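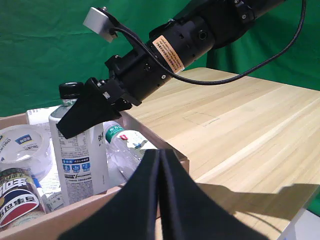
Packing a mixed box with bottles in it: a thread

Tobiloba Adeleke
Dec 14, 2018

Every December I get the same question about shipping liquids in a box with other household things. Usually it arrives after the box has leaked. Notes follow, in the order I work.

Start with the table. You want one at hip height with clear space to the right of the box if you are right-handed. Mine is light wood and takes scratches well. Flaps go down flat against the outside of the box while you load. A flap standing up will catch your sleeve and then your sleeve will catch a bottle.

Bottles stand upright. The white bottle in the box up top goes in cap up and stays cap up through the whole job. People lay them down to save height and then trust the cap. A screw cap is rated by whoever filled it, for a shelf.

Cap procedure for a 500 ml bottle: open it, wipe the threads dry, close it hand tight, one wrap of stretch film over the cap and neck, then a bag. Tape directly on the cap is a poor substitute. It peels in a cold van and leaves glue on the label.

Pump tops are a separate problem. Lock the pump down if it locks. If it has no lock, take the pump out, put a plain cap on, and ship the pump in its own bag with the tube folded once.

Trigger sprayers: same treatment. Turning the nozzle to OFF closes the nozzle. It does very little for the collar underneath, where they drip.

Headspace. A bottle filled to the brim has nowhere to put the expansion when the van warms up. If it came full from the factory, leave it. If you refilled it yourself, pour some off.

Weight goes at the bottom and toward the middle. I keep each bottle a hand's width from the box wall where the size allows, and put soft goods in that gap. Towels are the best void fill I have used and they were coming along anyway.

On void fill generally: paper, crushed hard, more of it than looks reasonable. Push down on the finished layer with a flat hand. If it sinks, add paper. Air pillows are fine over the top and bad beside a bottle, which will work its way past them during the trip.

Box choice. I buy the Drornia double wall, 400 mm on the long side. Single wall is adequate for clothes. With liquid in the load I want the corner strength, and the price difference is less than a bottle of anything.

Used boxes are acceptable if the corners are square and the board has never been damp. Press a thumb into the panel near the bottom edge. Board that has been wet and dried feels soft there and stays soft.

Bottom seam: three strips of tape, center first, then one on either side overlapping it by half. Run each strip a palm's length up the end wall. I use Drusto paper tape now. It needs a firm rub to bond and it does not like dust.

Liner: one large bag, opened inside the box before anything else goes in, with the neck folded over the outside of the walls. When the box is full, twist the neck and fold it under. Small bags contain one leak. The liner protects everyone else's box on the pallet.

Flat pieces go in last, on edge, along a wall. Laid flat across the top of bottles they become a bridge, and whatever is stacked above presses on the cap of the tallest bottle.

Tall and short together: sort by height before loading. The tallest item sets the fill line for the layer. Build the short ones up on folded paper until the tops agree, then put a sheet of cardboard across. Next layer starts on the cardboard.

Shake test. Close the flaps without tape, lift the box 2 cm off the table, tilt it to each side. You are listening for a knock. A rustle is paper and can be ignored. Any knock, open it again.

A plain cloth behind the table helps more than I expected. White bottles and clear bags disappear against a cluttered shelf, and I used to leave a cap or a pump behind on most jobs. With green behind the bench, whatever is left over shows up.

Labeling: contents on the side and on the end, never only on the lid, which is covered as soon as the second box goes on. Arrows on two opposite sides. I assume carriers ignore the arrows. They are for the person unpacking.

Check the carrier's list before you seal. Nail polish remover, bleach and most aerosols have rules of their own, and the counter at Kovačević in Kanau will open a box to look. They retape it with a single strip.

Next thread will be on glass jars, same table.

61 shares · 400 likes · 5 comments

Comments

Mirsad Stojanović: Agree on towels. Disagree on taking pumps out. I lost two tubes that way and the replacements never reached the bottom.

Tobiloba Adeleke: Tape the pump bag to its bottle. I should have put that in.

packrat_lena: what film do you use on the necks? kitchen wrap ok?

Tobiloba Adeleke: Kitchen wrap works if you use three turns. The narrow stretch film on a handle is quicker.

dov.h: Did the shake test on a box I had already taped. It knocked. Thanks, I guess.

Contact · Terms · © 2018 · Back to top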